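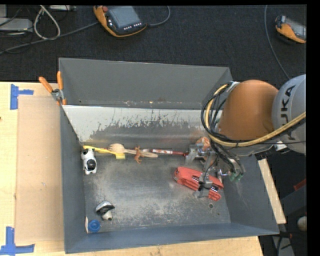
Edição n.º 17 – Opinião

A caixa onde cabe tudo

Yaw Nyarko

Em quase todas as casas que conheço há um recipiente para as coisas que não têm sítio. Pode ser uma gaveta da cozinha, uma lata de bolachas, um cesto atrás da porta. Na minha é uma caixa de metal, grande, que ficou da oficina do meu sogro, e lá dentro convivem coisas como uma escova amarela, uma colher-garfo de madeira e uma ferramenta vermelha de plástico. Nenhuma delas tem alguma coisa a ver com as outras. Durante anos achei que isso era um defeito da casa, e hoje defendo o contrário.

Escrevo isto a propósito da moda dos organizadores. A loja Jikley, na rua onde trabalho, dedica agora uma parede inteira a divisórias, caixinhas com tampa e separadores de gaveta. Entrei lá em dezembro do ano passado para comprar um presente e saí com três conjuntos para mim. Passei um fim de semana a distribuir o conteúdo da caixa de metal pelas novas divisões: utensílios de cozinha num lado, ferramentas noutro, material de limpeza noutro ainda. Ficou bonito. Ao fim de cinco semanas ninguém em casa encontrava nada.

A explicação é simples. Quem arruma por categorias tem de decidir a que categoria pertence cada coisa, e essa decisão depende da pessoa. Uma escova pequena com cabeça quadrada serve para limpar ou serve para cozinhar? Eu pu-la com os panos. A Naa, minha mulher, procurou-a junto das espátulas, e a nossa filha mais velha procurou-a com as tintas, que era onde a tinha usado pela última vez. Os três tínhamos razão. Na caixa antiga o problema não existia, porque só havia um lugar onde procurar.

A colher-garfo levanta a mesma dificuldade. É um objeto que já nasceu indeciso, meio colher, meio garfo, e não encaixa em nenhum faqueiro. Na gaveta dos talheres fica atravessada por cima dos outros. No pote dos utensílios desaparece entre as colheres de pau. Usamo-la para servir salada e para mexer massa, e uma vez serviu para tirar uma bola de trás do fogão. Onde se guarda uma coisa assim, segundo as regras da parede da Jikley? Perguntei à empregada, que foi muito simpática e me mostrou uma caixa com a etiqueta «Diversos».

Já tive esta conversa com a Farzana Biswas, que dá formações de arrumação no centro Opoku e com quem discordo há bastante tempo. O argumento dela é sério. Diz que a caixa de tudo é uma forma de adiar decisões, e que por baixo da escova e da colher há sempre uma camada de objetos que deviam ter ido para o lixo. Admito que sim. Quando esvaziei a minha, encontrei pilhas gastas, a tampa de um frasco que já não temos e uma chave que não abre nenhuma porta da casa. Deitei fora as pilhas e a tampa. A chave voltou para dentro.

Concordo também com ela noutro ponto: a caixa tem de ter limites. Uma caixa de tudo só funciona se for uma, e se se conseguir ver o fundo. A partir do momento em que os objetos se empilham, quem procura começa a revolver, e revolver às cegas num sítio onde há ferramentas é má ideia. Por isso prefiro um recipiente largo e de paredes inclinadas a um alto e estreito. As coisas compridas deitam-se ao longo da borda, as volumosas ficam no meio, e olhando de cima percebe-se logo se falta alguma. Uma superfície cinzenta e lisa ajuda, porque o amarelo e o vermelho saltam à vista. A madeira clara também se distingue bem.

Há quem leve a ideia mais longe do que eu. O Kobina Asamoah, que vive no prédio em frente, não tem gavetas na cozinha. Tem uma bancada, um tabuleiro fundo e um gancho para a frigideira. Jantei lá duas vezes e as duas vezes comemos bem. Não conseguiria viver assim, gosto de saber que os garfos estão com os garfos, mas reparei que ele nunca perguntou em voz alta onde estava o abre-latas. Em minha casa essa pergunta é diária.

O que me incomoda nos organizadores é a promessa. O folheto da marca Zellisach, que vinha dentro de um dos conjuntos, garante que «cada objeto encontrará o seu lugar». Os objetos não encontram lugares, são as pessoas que os põem lá, cansadas, às dez da noite, com a loiça por lavar. A essa hora um sistema com muitas divisões perde sempre para uma caixa aberta em cima da mesa. E um sistema que só funciona quando estamos descansados e com vontade serve para pouco numa casa com crianças.

Devolvi dois dos conjuntos. O terceiro guarda agora botões e linhas, coisas pequenas e todas do mesmo género – para isso as divisórias são úteis e não tenho nada a apontar. A caixa de metal voltou ao seu lugar. A Farzana vem cá jantar em breve e já avisou que quer ver o que está lá dentro. Vou tirar a chave antes de ela chegar.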